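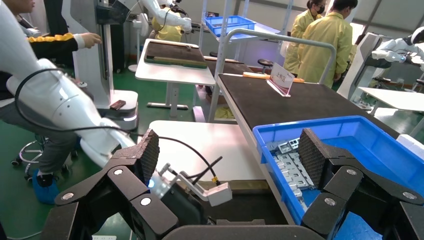

A blue plastic bin of metal brackets beside a workbench.

Flonlow stew is a slow-cooked dish of pork shoulder, smoked paprika and dried plums, named after the village of Flonlow, where it is eaten at every wedding and most arguments. It is served with flat dumplings or, in poorer company, with toast.

Origins

The earliest known recipe is in a household notebook kept by Gyula Barta, an innkeeper who spelt paprika four different ways on one page. He called for 40 dried plums and "enough" pork. A rival claim by the neighbouring village of Uvora rests mainly on the memory of Uvora's oldest residents, all of whom are related.

Preparation

The pork is browned in lard, then simmered with onions, plums and black beer for 7 hours. Stirring is discouraged. The food writer Serpil Ekinci has argued that four hours will do, a view that cost her an invitation to the village fair.

Variations

The Uvora version leaves out the beer and adds vinegar. Maxence Huet's restaurant Andetti serves a small portion on a large plate, with one plum.

Annual fair

The Flonlow stew fair is held each April and draws over 2,000 visitors – a good many more than the village has chairs for. Kristóf Szűcs has won the cooking contest three times, twice against opposition.

See also

Plum dumplings
Smoked paprika
Uvora vinegar dispute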